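Keep the Parts, Not Just the Product

By Pranab Selvanayagam

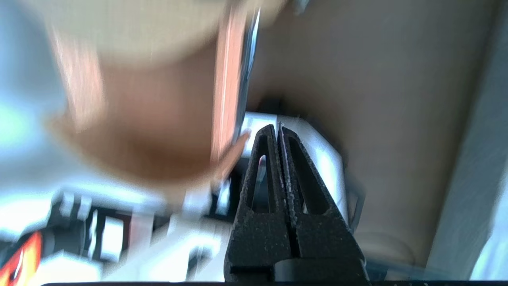
A white, boxy object with a bright, reflective surface.

My mother's bread machine stopped kneading in May. The motor ran and the pan sat still. A drive belt had worn out, a loop of rubber you could lose in a coat pocket. The machine was a Gastero, nine years old, and everything else in it worked. I called the company and was told the belt had been discontinued, along with the paddle, the pan and the seal under the pan. The woman on the phone offered me a discount on a new machine.

I think that offer should be against the rules. If a company sells a household appliance, it should have to keep selling the parts that wear out, at a fair price, for a set number of years after the last one leaves the store. I would start with 15 years for anything with a motor. People can argue with that number, and I'd be glad to see them do it, because at the moment most buyers have no number at all.

A bread machine is a small thing to get worked up over. But the same call gets made for washers, vacuum cleaners, fans, mixers and dehumidifiers. In most homes these are bought one at a time, over years, out of whatever is left at the end of the month. When one fails early, the cost lands on the people who planned the least for it. A family that can spend 500 dollars without looking at the bank balance will buy a new washer and forget the old one by the weekend. A family that can't will go to the laundromat for two months and pay for it in quarters.

I worked at a parts counter for most of my twenties. The store was called Okero and it was on a street with a tire shop and a bakery. We carried more than 2,000 different parts, in drawers that went up to the ceiling, and we had a ladder on a rail to get to the top ones. Customers came in with the broken piece in a sandwich bag. We matched it by eye, or with a caliper, and charged them a few dollars. Some of those parts fit machines older than I was.

What changed over those years was how many machines we could help with. Early on, one belt would fit six or seven models from different makers. Later, each model seemed to get its own belt, a hair wider or shorter than last year's. Housings that used to be held with screws came snapped together, and the tabs broke when you opened them. We would send people home with nothing, and some of them were angry with us, which I understood.

Manufacturers make two arguments against a parts rule. The first is that storing parts costs money. It does. A shelf of belts takes up room and somebody has to pay for the room. But a company already decides how many belts to make when it decides how many machines to make, and it could make more while the tooling is set up. It could also use the same belt in next year's model. If it would rather do neither, let it publish the drawings and allow a smaller firm to make the part. I would accept that as meeting the rule.

The second argument is safety. Companies say that people who open their own appliances can get hurt. Some can. I would not tell my neighbors to take apart a microwave, and a rule could leave certain repairs to trained people. A bread machine belt is a different matter. People change the blades on their lawn mowers and the brake pads on their cars, and the parts for both are on open shelves.

There is a third objection that I hear from friends, and I take it more seriously. They say new appliances use less power and less water, so keeping the old ones going is a false economy. For a refrigerator from decades ago, that may well be right. For a nine-year-old machine that heats a pan of dough, the gain is small, and the new one has to be built, boxed and shipped before it saves anything. An owner should be able to weigh that up. With no part for sale, the owner has no choice to make.

The price of parts matters as much as having them. A pump that costs 40 percent of a new machine is for sale only on paper. Any rule would need to deal with this, and I admit it is the hardest piece to write. One way would be to make companies post the part prices next to the price of the product, in the store, before the sale. Shoppers would learn quickly which brands to avoid.

As for the belt, I tried three sellers online and none of them had it. In the end I took the old one to a sewing machine repair shop across town, where the owner measured it and found one close enough in a box under the bench. It was 2 millimeters short. He said it would stretch. My mother paid him with cash and a loaf, once she had one to give.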